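Housing and Daylight, Session 3
Instructor: Wai-kit Man

Students should distinguish between the area of a window and the daylight it admits. A large opening that faces a nearby wall may light a room poorly. Read the Provdale survey before class and bring one page of notes.
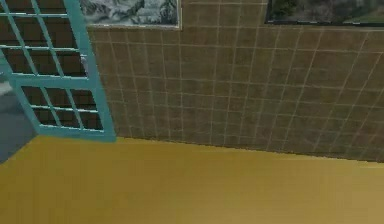 Figure 1. Small-paned window with brick behind the glass (rendering).

Written responses are limited to 492 words.

Related items
Session 2: Courtyards in Tisport
Reading list, June
Glossary of window terms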